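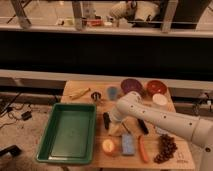
Corinne Haldsworth
Program Lead, Investor Voting Project

Progress report to the Mallach Fund
After the Vote: how companies answer their shareholders
Reporting period ending 30 November 2019

Dear friends at the Mallach Fund,

Thank you, once again, for your patience with the date of this report. We asked for two extra weeks so that the second round of coding could be finished before we wrote to you, and I'm glad we did, as several of the numbers I would have given you earlier have moved a little. I have tried to follow the headings in your reporting form, though I've wandered off them in a couple of places where there was more to say.

Where we are

You will remember that the project asks a fairly plain question. When a large share of investors votes against something the board has put to them (a pay report, the re-election of a director, a new share plan), what does the company say afterward, and does it say anything that a shareholder could use? Most of the research we read when we were writing our proposal stops at the count. We wanted to follow the story into the next annual report and see what was written there.

The sample is now complete. We have 66 companies, all of them mid-sized and all listed for at least three years, and between them they put 1055 resolutions to their shareholders over the two meeting seasons we are studying. Of those, 139 drew opposition from a fifth or more of the votes cast, and those are the ones we are following closely. That is a larger group than we planned for. It has made the reading slower, but it also means that we can say something sensible about director elections on their own, which we had rather given up on back in the spring.

Pay is still the biggest single cause of opposition, as everybody expected. The second is directors who sit on too many boards, and that one has been the surprise for us. Investors seem to have tightened their own rules on this faster than the companies noticed, and several boards wrote with real puzzlement about a vote they had thought was routine.
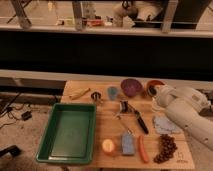

Investor Voting Project
Ilulton Center for Corporate Governance

What the companies are saying

I want to be careful, as the analysis is only partly done, but I can share some early impressions.

By far the most common answer is a short paragraph saying that the board "notes the result" and "will continue to engage." We have now seen so many versions of it that our two coders have begun to recognize the law firms. A smaller group of companies tells you how many investors they spoke to and what those investors were unhappy about. A smaller group still tells you what was changed. We had expected the biggest companies in the sample to do best here, having larger teams to write these things, and so far that doesn't hold up. Some of the clearest answers come from companies with one person handling investor relations alongside two other jobs.

We have also been reading the other side of the conversation. Bouazza, the voting records firm, kindly let us have its archive at the academic rate, and from it we pulled 593 written explanations that fund managers gave for voting against a board. These vary terribly. A few run to half a page and would be of real help to a company trying to understand what went wrong. Many are four or five words long. It does seem a bit hard to scold a board for a vague reply when the objection was "not in line with policy," and I suspect this will end up being a bigger part of the final report than we suggested to you in the proposal. I hope you will feel, as we do, that it's a fair thing to look at.

The Stuvano workshop

We held our workshop in Stuvano in September, at the public library, which gave us its upstairs meeting room for the afternoon at no charge. We had company secretaries, a few pension fund staff, and two retired directors who were wonderfully frank once the coffee came out. The discussion was lively. The company secretaries felt strongly that they are asked to reply before they know who voted against them, particularly where shares are held through a chain of custodians, and the pension fund staff felt just as strongly that a phone call would usually clear that up. We did not settle it!

One very practical suggestion came out of the day. Several people asked for a one-page template that a board could use when it writes up a contested vote: what the resolution was, who was contacted, what was heard, what will change, and by when. We have a draft, and three companies have agreed to try it in their next annual report. 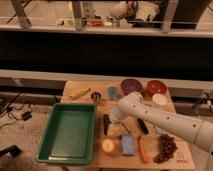 Work surface with the green tray and household items, white robot arm at right

Things that have gone less well

Three things, really. The first is that coding took much longer than we budgeted. Our two coders disagreed too often in the first round over what counts as "a specific action," and we had to stop, rewrite the guide, and go back to the beginning on the pay resolutions. Agreement is now good, and the new guide is better for it, but it cost us five weeks.

The second is interviews. We promised you interviews with board chairs and have managed only four. Chairs are busy people, and I think some of them worry about being quoted even when we promise that they won't be. We would like your permission to widen the group to include the heads of pay committees, who have been much readier to talk to us.

The third is a small one. The public website is behind. We changed web hosts over the summer and lost the search page in the move, and it needs to be rebuilt. 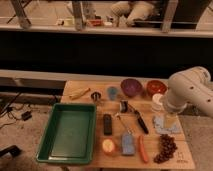
Tabletop with toy food and everyday objects

Budget

Spending is a little under plan overall. We are over on research assistance, for the reasons given above, and under on travel, as most of the interviews were done by phone. I would like to move part of the travel line across to research assistance and have attached the short form for that. There is no change to the total.

Next steps

Between now and the spring we will finish coding the director elections, complete the interviews, and put the template into the hands of the three companies that asked for it. A first draft of the final report should reach you before the main meeting season begins, so that your board has time to comment. We would also very much like to come and present it in person if that would be welcome.

Could you let us know about the interviews and the budget transfer when you have a chance? The interviews are the more pressing of the two.

With warm thanks from all of us,
Corinne

Attachments: budget table; transfer request form; coding guide (second version); draft template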